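4.2 Sorting of returned tableware

Households in Prikstead were asked to hand back their loan tableware at the end of May. The loan sets had been put together by Dotel and each held a bowl, a plate and a cup in one colour. Of the 1220 items lent out, 802 came back within the collection period and a further 239 came back after a reminder card was posted. The rest were treated as lost.

Returned items were sorted by type and then by wear. Wear was judged by two readers (Ikonen and Nkosi) who worked apart and did not see each other's marks. Where they differed, Tuominen made the final choice. An item was placed in the low group if the glaze was whole and the rim had no chips. Chips at the rim were by far the most common fault, as Hyvönen had found in an earlier study of school canteens.

Bowls were kept longer than plates. In the interviews, many people said that they used the bowl for things other than meals: keys, fruit, screws, the cat's water. Few said this of the plate. We take this to mean that a bowl finds a second use in the home more easily, and that a return scheme should allow more time for bowls than for flat items. The shape of the loan bowl, round and without a handle, is plain enough to suit most of these uses (Figure 2).
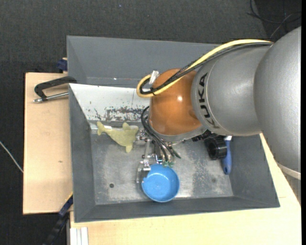
Vol. 2, p. 239

Figure 2. Round blue bowl in a grey bin, with KUKA arm.

Colour had less effect than we had expected. Blue and white bowls came back at much the same rate, and the interviews gave no sign that people cared more for one than the other. Lehtinen suggests that colour matters when a set is bought but not when it is lent. Our data cannot settle this, as the households did not choose their own sets. The cups are dealt with in Section 4.3, together with the replies to the reminder card.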